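## 3.2 Kabel mit Stecker umlegen

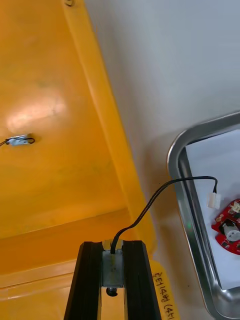

*Letzte Änderung: 10. Dezember 2024*

Dieser Abschnitt gilt für das Sortierset Welis 140 mit gelber Kunststoffbox und Edelstahlschale.

1. Die Schale rechts neben die Box stellen und mit weißem Papier auslegen.
2. Nur ein Kabel aus der Box nehmen. Das Kabel bitte nicht ziehen, wenn es festhängt.
3. Den weißen Stecker zuerst auf das Papier legen, danach den Rest vom Kabel.
4. Bei 200 Stück die Schale leeren und die Zahl in die Liste Bodar eintragen.

**Hinweis:** Kleine weiße Teile liegen oft am Rand der Box. Bitte auch dort nachsehen.

**Vorsicht:** Der Rand der Schale kann scharf sein.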